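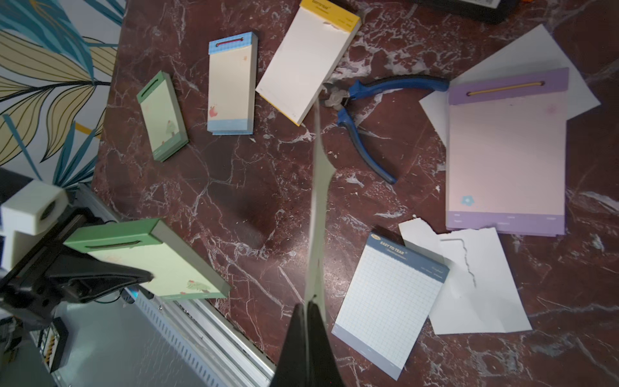 Skirnby Poetry Circle
The Prerketell rhyming dictionary, reviewed by Pallavi Malhotra
11 May 2018

I have worn out two rhyming dictionaries in my life, and I bought this one expecting to be a little bored by it. I was up past midnight reading it like a novel! It runs to 400 pages and it sorts words by their vowel sound first, so the near rhymes sit right beside the true ones. Look up "stone" and you slide along to "home" and "foam" without turning a page – and for me that is where poems start.

I tried it on a sonnet that had been stuck since July. The ninth line wanted something for "harbor" and I had given up on everything but "barber." Page 211 gave me "ardor," a bit loose, but the whole second half woke up.
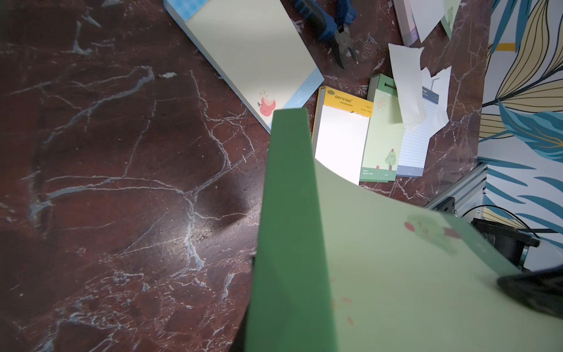

The short section on meter at the back is a treat too, just 16 pages, with plain talk about where the stress falls and lots of lines to say out loud. I read most of them to the cat.

A few grumbles. The type is small, the binding is stiff for the first week, and I would have liked more slang. Also, "orange" gets a cross-reference that leads to itself (page 105, go and look). I still keep it by the kettle, and my copy is already full of pencil. If you write in rhyme at all, borrow mine at the next meeting and see how you like it.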